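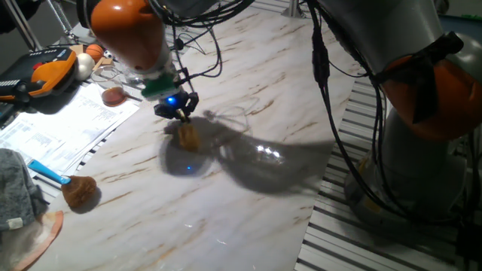

Recherche personnes soigneuses pour ranger une table qui ne l'est pas

L'atelier Vinari, à Urkoscombe, cherche des participants pour une étude sur le rangement des petits objets. Une balle façon ballon de basket, un pinceau de maquillage, un petit bloc en bois, un verre, des feuilles imprimées un peu partout : si cette vue vous démange, continuez à lire.

Ce que vous ferez
Prendre de petites choses sur un plateau à motif de marbre, les poser ailleurs, recommencer. Vous noterez ensuite, par écrit, pourquoi le pinceau va avec la balle et pas avec le tricot gris. Il n'y a pas de bonne réponse - nous avons vérifié, entre collègues, et nous ne nous parlons plus beaucoup.

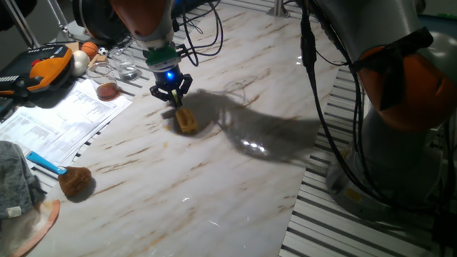 Petit objet jaune sur le plateau veiné.

Profil souhaité
Majeur, patient, capable de s'intéresser à une chose de la taille d'une éponge pendant une matinée entière. Un diplôme n'est pas exigé. Les collectionneurs de boîtes vides sont les bienvenus, les adeptes du « je pousse tout dans un tiroir » aussi, à titre de comparaison.

Conditions
17 séances au choix, en matinée, salle Valentini. Indemnité de 92 euros par séance, café compris (son goût n'engage que la machine). Frais de trajet remboursés depuis Stumden, sur justificatif.

Candidature
Quelques lignes et une photo de votre propre bureau, non rangé pour l'occasion, à déposer à l'accueil de Vinari avant le 8 juin 2021. Mentionner la référence 509.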